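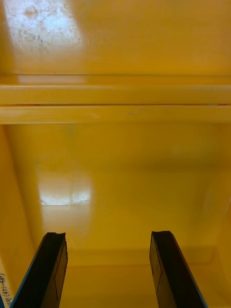

Blog > Workshop notes > Looking after the two-arm table

Cleaning the bins and teaching the corners again

I promised Yannick Royer that I would write down how we look after the small sorting table, so the people at Likdale can do the same with theirs. I am not a specialist of robots. I came to this job from electrical maintenance, and I learned most of it by asking Szu-yu Leung too many questions.

The table has two arms, four yellow bins and one steel tray. The yellow plastic is strong and easy to wash, but it shines very much. When the lamps are directly above, the wrist camera gets big white patches, one on the flat part at the back and one lower down inside the bin. Small marks of dust near such a patch are difficult to separate from a small part. For this reason I begin always with the cleaning, before I touch any value in the program.

I use a soft cloth with a little soapy water, and then a dry one. No alcohol on the handwritten labels, please! Hervé Mallet did this in December of last year and we spent a morning to find out which bin was which. The grey scuffs on the edges do not go away with the cloth. I leave them.

After the cleaning I check the fingers. I open them fully over a bin with nothing between them and I look at the two tips in the camera picture. They must look like a mirror of each other, left and right. If one tip is higher, the screws at its base want some attention. I tighten them by hand with the short key, a little on each side, and I look again.

Then come the positions. For each bin we teach 4 points, close to the corners, and one more in the middle at a safe height. I move the arm at 20 per cent of the speed. Gaëtan goes at 80 and he has good hands, but I prefer to sleep well. The tray is more delicate. It has a raised rim, and the gripper must come down inside it without touching. We put white paper on the bottom of the tray, so the small parts show clearly against it.

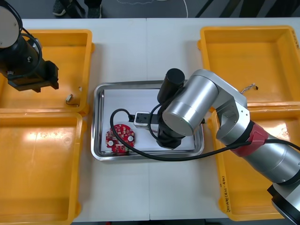
The cables ask for more patience than the arms. A long cable can lie across a bin and the table before it arrives at its connector, and in a new position it may pull on the work. I let the arm go slowly through the whole movement one time, with my hand near the stop button, and I follow the cable with my eyes and not the gripper. If it becomes tight anywhere, I give it more length and begin the movement again from the start.

At the end I write the new points in the notebook, with the name of the bin exactly as it is on the label. The list from Jidel has 11 checks, but the last two are for a model with a different base and we do not do them.

Clémence Caron asked me if the bins could be replaced by matt ones. I would like it very much. Maillard has some in grey, and I have written to them for the inside dimensions. Until they answer, I keep my cloth in the drawer under the controller.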